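Community Oven and Bread Program: Progress Report to the Lirkska Fund
26 April 2021 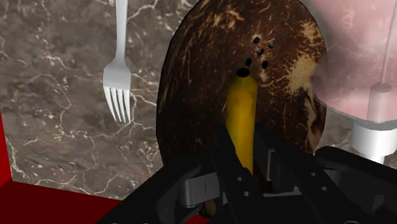
The reader of our last report at the Fund asked whether the oven would hold enough heat for a second round of baking without being refired, and said the budget for firewood looked low if it did not. Both points are answered under Firing and Costs.

Summary

The masonry is finished and the oven is in use. The kitchen shelter beside it is not finished. We have spent more than planned on insulation and less on brick. We are not asking for more money at this stage, but we would like to move one line of the budget, as set out at the end.

Construction

The base slab was poured in December and left under blankets for the cold spell. The hearth went down on a layer of insulating board, with dense firebrick laid dry on top so that single bricks can be lifted and replaced. We had planned to buy all the firebrick new from Itex. A closed bakery offered us its old hearth, and 900 of the bricks we used came from there. Cleaning them took longer than we allowed for. Some had old mortar that would not come off with a chisel and had to be cut.

The dome has an inside height a little lower than on the drawing. The form was cut from the first version of the plans, before we raised the door. We checked the ratio of door height to dome height and it is still within the range we wanted, so we left it alone.

One crack opened on the left side of the arch during the drying fires. It is a hairline and has been filled. We look at it after each firing and mark the ends in pencil. It has not passed the marks.

Firing and costs

From a full firing, the oven can take a load of flat breads, then two loads of pan loaves, then beans or a roast left in overnight. The second load of loaves needs a longer bake. A third load came out pale, and we no longer try it.

Wood is the main running cost. We buy split oak from Gillo, delivered and stacked. Spending on wood to date is $1,029, which is over the line in the original budget. Part of that was the drying fires, which will not be repeated. The door was also a poor fit until a new one with a thicker core was made, and overnight heat loss has dropped with it.

Classes

We have run the beginner class for 24 people, in small groups because of distancing rules. There are 35 names on the waiting list. The class covers laying and lighting a fire, judging the floor temperature, and baking one dough. Several people asked for a separate session on sourdough, and we have a draft outline for one. The handout has been rewritten because the section on raking out coals was confusing.

Work still to do

The shelter roof is framed but not covered. The metal sheets from Ó Súilleabháin are on back order. Until they arrive, the oven is under a tarp when it is cool and we do not fire in heavy rain. The sink is in place and needs a drain connection, then inspection.

Budget change requested

We ask to move the unspent balance of the brick line to firewood. The total grant does not change. If the Fund agrees, please confirm in writing so that we can place the next wood order before the price goes up.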